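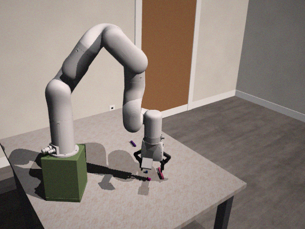
Ular asked at the last review why the build has spent so long in simulation when the arm for the shop is already paid for. The answer takes up most of this report, which covers the work since January on the block sorting cell at the Flurnley shared workshop.

Status as of 10/14/21

The simulated cell is finished and runs on the shop computer without crashing. It has the arm on its green pedestal, the two-finger gripper, the table, and a plain room with walls and a floor. The room does nothing for the sorting. I left it in so that members can tell where the real table will stand.

Small colored blocks are placed at random on the table at the start of each run. The control program picks a block, moves the gripper over it, closes, lifts, and carries it to a drop point. I have logged nearly 2,000 runs. Cubes are picked up reliably now. The long blocks are still a problem when they lie at an angle, as the gripper tends to come down square to the table and catches a corner. 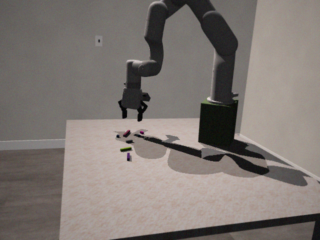 Simulated cell, gripper open above the blocks.

Shadows were the other delay. The arm throws a large shadow across the tabletop, and the color finder was reading dark blocks inside it as part of the shadow. I changed the threshold twice and then gave up on a single value. It now compares each patch with the tabletop next to it – slower, but the missed blocks have mostly gone away.

Money and parts

The Wako grant covered the arm, the gripper and the power supply. There is $100 left, set aside for cable and an emergency stop button. The pedestal will be built from shop stock. Bench time has been charged at the member rate of $7 an hour, as agreed.

Still to do

The real table has to be leveled and bolted down before the arm goes on it. The wrist angle fix comes first in software – I would like to see it work on the long blocks in simulation before anything heavy moves in the shop. After that I expect 6 weeks to get the real cell picking cubes. The Valitz controller needs its firmware updated and I have not started on that.

No extra funds are requested for this period.

Shares: 7

Comments

Have you tried turning the wrist to match the long side of the block before you descend? That fixed most of it on mine.

Please post the cable list when you have it. There may be some in the back room.

Good to see the numbers. What happens if two blocks are touching?

Recent reports

Flurnley dust collection, final report
Laser cutter repair and bench fees
Valitz controller: notes on wiring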